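Opinion > Home & Work > Columns

Print this page | E-mail this article

Stop Buying Bins Before You Sort the Paper

By Everett Nakamura
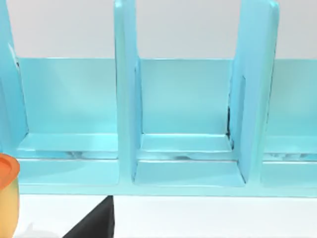

A turquoise rack with upright slots, shown in a computer rendering.

My mother kept every bill she ever paid. When she moved from Oddale to a smaller apartment in November, my sister and I brought home 5 boxes of them, and the first thing I did was go shopping for something to put them in.

I think that is the wrong order, and I think most of us do it. Storage is easy to buy. Deciding whether you need a water bill from a house you no longer own is dull work, and a new rack lets you put it off for another year.

I spent $90 on files and holders that weekend. By Tuesday they were full and I still could not find the title to her car. All I had done was move the pile from cardboard to plastic.

Janaína Batista, who ran the front office at the clinic in Durnero where I used to work, had a rule I should have remembered. No folder got a label until someone had read what was in it. It was slow, and new staff complained - I did too - but she could put her hand on a lease or a receipt in under a minute.

So I started over at the kitchen table. I read each sheet and put it in one of two stacks, keep or shred. Out of the first 300 pages I kept very few. The tax returns stayed. So did the pension letters and a recipe for plum cake written on the back of a gas bill.

Some people will say paper is finished and I should scan it all. Scanning 800 pages you don't need gives you 800 files you don't need, and they are harder to throw out, as they take up no room on the shelf.

I returned two of the holders. The car title was inside a road atlas.

Get our weekly opinion newsletter. Enter your e-mail address to sign up.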